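Folding on the Big Table

9th June

I have been meaning to write about laundry for ages, and every time I sit down to do it I decide that no one wants to read about laundry. Then Aslı Toprak wrote to me asking how I keep T-shirts flat in a drawer (hers come out looking like they've been slept in, she says) and I answered with such a long email that I thought, well, there's the post.

The main thing I told her is to get off the bed. I folded on the bed for years when we lived in Farlow, and I always blamed the shirts. A mattress gives under your hands, so every crease you press in just sinks and slides away again. What you want is a table, the bigger the better, with room for the piece you're working on and a corner for the finished ones. Jeans go first at my table. They're heavy, they fold without an argument, and once they're sitting in their corner I feel like I've gotten somewhere!

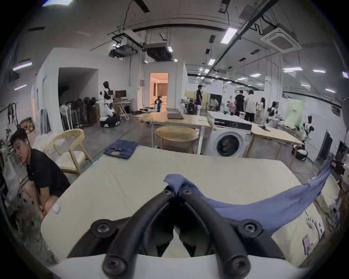 Jeans done and parked on the far corner, something blue next.

Lifting matters more than people think, too. I used to drag a shirt around by the hem until it faced the right way, and then spend twice as long smoothing it. Now I pick it up, let it hang for a second, and lay it down from one end to the other. My grandmother did it this way with bedsheets, with a snap of the wrists that I have never managed to copy, and I can still hear the sound of it in her kitchen in Masidbridge.

Then there's the question of a cloth on the table. I like one. A bare top is easier to wipe, but a thin shirt skates around on it, and a bit of cotton underneath holds everything still while you do the sleeves. The one drawback is that the cloth wrinkles as well, so give it a quick pull at the corners now and then or you'll be smoothing two things at once (ask me how I know).

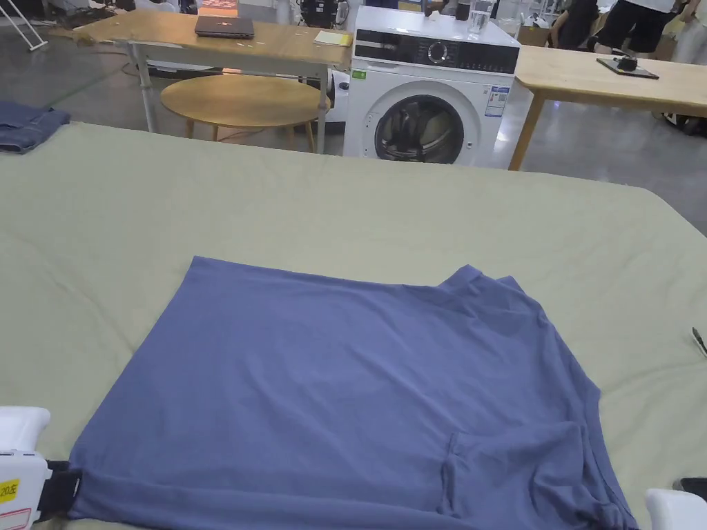
T-shirt on the green cloth, still some smoothing to do.

For the T-shirt itself: face down, collar away from you, and flatten the shoulders before you touch anything else. The collar is where it bunches, and if you leave a lump up there it will follow you through every fold. Bring one side in toward the middle, lay the sleeve back over itself, and do the same on the other side. Then the hem comes up, once or twice depending on how deep your drawer is. Go slowly with the sleeves. I rush them every single time and end up undoing the whole shirt.

Sibel Karakaya, who got me into filing shirts upright back in October, folds hers in thirds at the end so they stand up by themselves. I do halves, and mine lean a little. I can live with leaning.

Aslı, let me know how the drawer is doing. Next time I want to get into fitted sheets, and I'm still looking for a method I'd put my name to, so if you have one please leave it in the comments.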